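Working With the Skomar Tabletop Kit
Handout 3, revised 4 March 2019
Notes by Yuzhen Xie

Welcome back, everyone! I know a few of you were hoping to get straight to the motion exercises, but I'd like us to spend this session looking at the kit the way a buyer would, and I promise it will make the exercises easier once we get there.

Flallodon sells the Skomar kit as a package for teaching labs: the arm software, a set of practice tasks, and a year of phone support (which Karim Shboul has used far more than I have, bless him). The license we were quoted in January was $385 per seat, or $380 if we take 50 seats or more, so you can see the discount is hardly worth chasing. 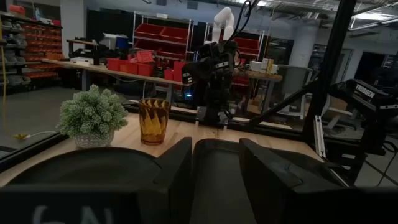

What I like best about the package is the place-setting task. Plates and trays have raised edges that a gripper can catch on, and a glass asks for a gentler approach altogether, so even a short exercise gives you plenty to argue over with your partner. The manual, I'm sorry to say, rushes through it. Read the section on approach angles twice, slowly, and write your questions in the margin.

For next time, please write one page on whether you would buy the kit for a small lab. Think about the price, of course, but also about who would be answering questions when the support year runs out. Karim has the Grarkemov brochure if you'd like something to compare it with, and he's very happy to lend it out as long as it comes back!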